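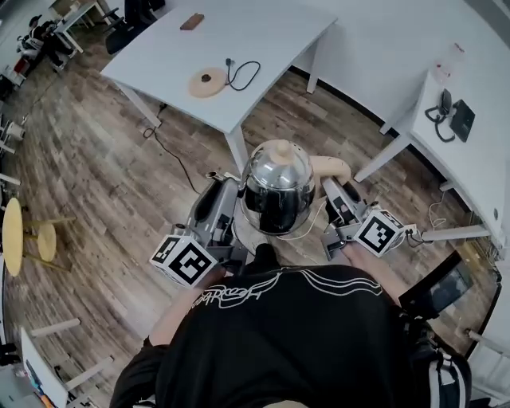

Lesezeit: 4 Minuten

Kategorie: Protokolle, Lokale Wirtschaft, Arbeitsmarkt

Protokoll der Sitzung des Arbeitskreises Handel und Beschäftigung Nudinholm, Februar

Anwesend: Manaia Hoani (Leitung), Fletcher Waaka, Corey McAlister, Kurniawati Siregar (Protokoll)
Entschuldigt: Flynn Stubbs
Beginn: 17.30 Uhr
Ort: Besprechungsraum im Obergeschoss der Markthalle

TOP 1: Begrüßung und Protokoll der letzten Sitzung

Frau Hoani begrüßt die Anwesenden. Das Protokoll der Januarsitzung wird mit einer Änderung genehmigt: Bei TOP 4 muss es »Nettokaltmiete« heißen und nicht »Kaltmiete«. Herr Stubbs hat seine Anmerkungen zu TOP 3 schriftlich geschickt, sie wurden vor der Sitzung an alle verteilt.

TOP 2: Ergebnis der Betriebsbefragung

Herr Waaka stellt die Auswertung vor. Angeschrieben wurden alle 1.448 Betriebe, die im Verzeichnis der Stadt geführt sind. Geantwortet haben 499. Herr Waaka findet diesen Rücklauf für eine freiwillige Befragung gut, er bittet aber, die Zahlen vorsichtig zu benutzen. Aus der Gastronomie kamen sehr wenige Antworten, und einige Bögen sind nur auf der ersten Seite ausgefüllt.

Die meistgenannte Sorge ist die Besetzung von freien Stellen im Verkauf und im Lager. Danach folgen die Gewerbemieten und die Dauer der Genehmigungen. Herr McAlister fragt, ob die Befragung zwischen Vollzeit und Teilzeit unterscheidet. Herr Waaka antwortet, dass es diese Frage im Bogen gab, dass sie aber von vielen Betrieben offensichtlich falsch verstanden wurde. Einige haben Stunden eingetragen, andere Personen. Für die nächste Befragung soll die Frage neu formuliert werden.

Frau Siregar schlägt vor, die Betriebe mit weniger als zehn Beschäftigten getrennt auszuwerten. Der Vorschlag wird angenommen. Herr Waaka liefert die getrennte Auswertung bis zur nächsten Sitzung nach.

TOP 3: Leerstand in der Passage Rutherford

In der Passage Rutherford stehen zurzeit 16 Ladenflächen leer. Frau Hoani berichtet von einem Gespräch mit der Hausverwaltung. Diese ist bereit, kleinere Flächen auch für kurze Zeit zu vermieten, verlangt dafür aber eine Kaution wie bei einem normalen Vertrag. Für Gründerinnen und Gründer ist das nach Meinung des Arbeitskreises zu viel.

Herr McAlister erinnert daran, dass im Vorjahr zwei Geschäfte genau wegen dieser Kaution nicht eingezogen sind. Er möchte, dass die Stadt mit einer Bürgschaft hilft. Herr Waaka ist skeptisch — eine Bürgschaft muss im Haushalt stehen, und die Beratungen dazu sind schon weit fortgeschritten. Man einigt sich auf einen Zwischenschritt: Zuerst wird bei der Hausverwaltung angefragt, ob die Kaution in Raten bezahlt werden kann.

Herr Stubbs schreibt in seinen Anmerkungen, dass ihm auch die Nebenkosten unklar sind. In den Angeboten steht nur eine Pauschale, ohne Aufteilung nach Heizung, Reinigung und Werbung. Frau Hoani nimmt diesen Punkt in die Anfrage auf.

TOP 4: Neue Stellen bei Sirneo

Die Firma Sirneo will ihr Lager im Gewerbegebiet Rimora erweitern. Wie viele Stellen dort entstehen, hat die Firma noch nicht mitgeteilt. Mehrere Einzelhändler befürchten, dass ihnen Personal verloren geht, denn Sirneo zahlt im Lager einen höheren Stundenlohn als die meisten Läden in der Innenstadt.

Frau Siregar weist darauf hin, dass der Weg nach Rimora ohne Auto schwierig ist. Der letzte Bus fährt vor dem Ende der Spätschicht ab. Dieser Umstand ist für die Einzelhändler vielleicht günstig, für die Beschäftigten ist er es nicht. Der Arbeitskreis ist dafür, dass über den Fahrplan gesprochen wird, sobald die Schichtzeiten bekannt sind.

Beschluss: Eine Vertreterin oder ein Vertreter von Sirneo wird zur nächsten Sitzung eingeladen. Einstimmig angenommen.

TOP 5: Verschiedenes

Die Liste der Ausbildungsbetriebe ist veraltet. Herr McAlister übernimmt die Korrektur und bittet um Hinweise per E-Mail.

Der Schlüssel für den Besprechungsraum wird ab sofort am Empfang der Markthalle abgegeben.

Aufgaben

Waaka: getrennte Auswertung der kleinen Betriebe, neue Formulierung der Frage zur Arbeitszeit
Hoani: Anfrage an die Hausverwaltung wegen Kaution und Nebenkosten
Siregar: Einladung an Sirneo
McAlister: Liste der Ausbildungsbetriebe

Ende der Sitzung: 19.10 Uhr

Für das Protokoll: Kurniawati Siregar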